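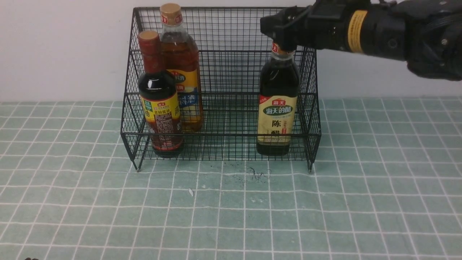
The grip fault came back this week, and I think I finally know why. We've been running the condiment task at Worwood since January: bottle goes into the wire basket, bottle comes out, repeat. Out of 1,292 cycles the Waltura controller logged 406 as "grip lost." I watched a lot of those cycles and the bottle was still in the fingers on most of them.

Search this blog Go

A false "grip lost" sounds harmless. It makes the arm stop and open, and if a glass bottle is in the air when that happens, it drops. We broke 2 before I put a hold on automatic release.

First I checked the approach. With the fingers open and nothing between them, the force reading should sit at zero. Ours drifted up over a long run and the controller took the drifted value as its baseline.

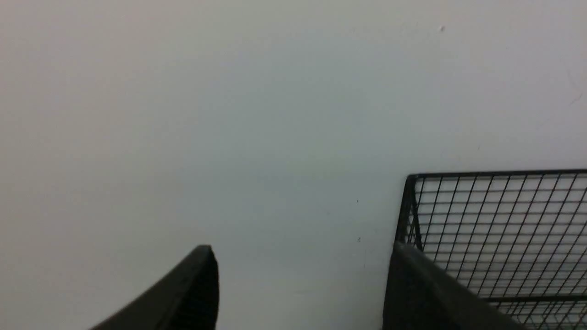
What I changed

The baseline is now taken again before every grasp, with the fingers open. I also stopped using one force threshold for everything. A round lid is a different job from a bottle neck, and the old number came from a single test part.

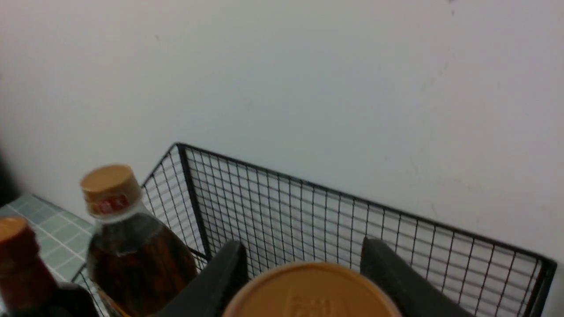
Langlois wrote back that the drift is probably heat in the finger motors, and that a new baseline only hides it. They would cap the run length first and look at cooling after that.

Fair point. I've capped runs at roughly 1,000 grasps — the supplier, Inetti, is sending a temperature log script. Until I have that data, the arm stays at half speed whenever it lifts glass clear of the basket, and the guard stays shut.
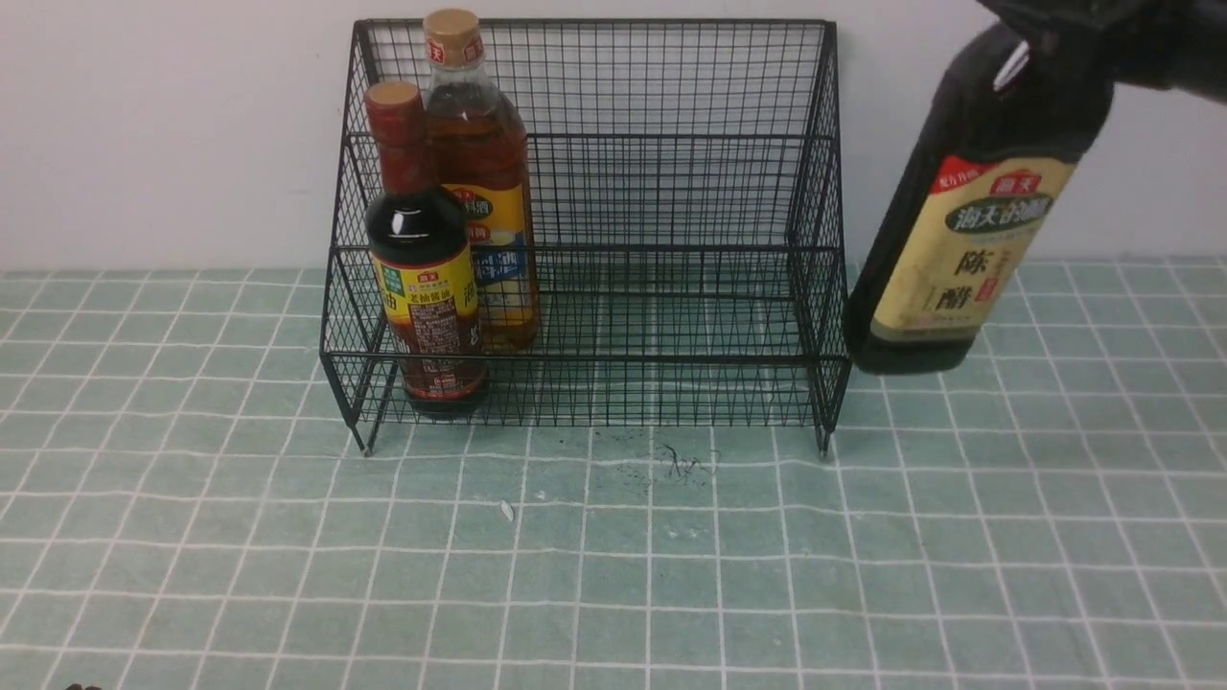

One reader asks whether a stop should ever open the fingers at all. On their line a fault means freeze and hold, and a person releases the part by hand.

I've set ours the same way for now.

Print E-mail this post 2 comments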